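The white pieces and the orange ones

Since October I am sorting the game box of my aunt. I say "box", but it is in truth three boxes, one inside the other, and the smallest had lost its lid many years ago. My aunt Apinya Wattanapong bought the game when she lived in Hultulberg, and she carried it through four flats and one very long winter in a cellar. When she moved to a smaller place she gave it to me with the words "you have patience". I am not sure that it was a compliment.

The game is called Nomedari. I have never met another person who knows it, and the rules exist only on two sheets, written by my aunt with a green pen. You build a road from thin shapes, and between the roads you put flat squares which are the fields. White squares are snow fields and you must pass them slowly. As a child I hated the snow fields. My cousin always managed to surround me with them, and then he went to the kitchen to eat something while I was thinking.

According to the sheets there should be 19 squares and 19 road pieces. I counted the squares first, and they were all there, which made me too happy too early. Of the road pieces 5 were missing. I looked through all three boxes again, then through the bag with the dice, then I wrote to my aunt. She answered after two days that she had found some of them in a sewing tin, together with buttons, and that she would bring them when the weather is better.

So I started with cleaning. I use a soft cloth, lukewarm water and a very small drop of washing-up liquid, and I wipe every piece on both sides. Then I lay them on a dark surface, as light pieces show their marks much better there. I tried it before on my kitchen table, which is pale, and I missed half of the spots.

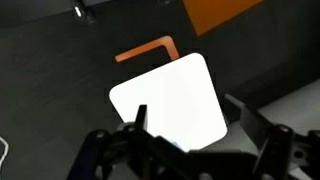 The corners need the most time. Dirt collects where the finger holds the piece, and for a rounded corner the cloth must go around it and not only across. For the inner angle of the L shapes I wrap the cloth over a wooden toothpick. It is slow work, but I like to do it in the evening with the radio on, and I have heard more programmes about gardening this month than in my whole life before.

One thing I did wrong, and I write it here in case somebody has a similar old game. I put the first pieces back in the box too soon. There was still a little water on them and two stuck together, one orange and one white. I could separate them with a fingernail, slowly, but the white one has now a faint mark along one side. Now I leave everything out until the next morning.

For the storing I bought a flat tray from Bunnag, the small shop behind the station in Hirkum. The woman there asked me what it was for, and I explained her the complete rules of the game, I am afraid. She was very polite. The tray has compartments and I wanted to give one to each colour, but the long road pieces fit only diagonally, so they have now the big compartment for themselves and the squares must share.

I also copied the rules. My aunt's handwriting is beautiful and hard to read, and in one place the green ink is almost gone. It concerns what happens when two roads meet at a snow field. I remember that the second player must wait one turn. My cousin remembers that the second player must go back to the start. It is not a surprise to me that he remembers it so, as he was never the second player. I left the line open until I can ask my aunt.

She comes in two weeks, with the sewing tin. I will make the lentil soup she likes and we will play one round, with the old box on the floor beside us in case something is still hiding in the folds of the cardboard.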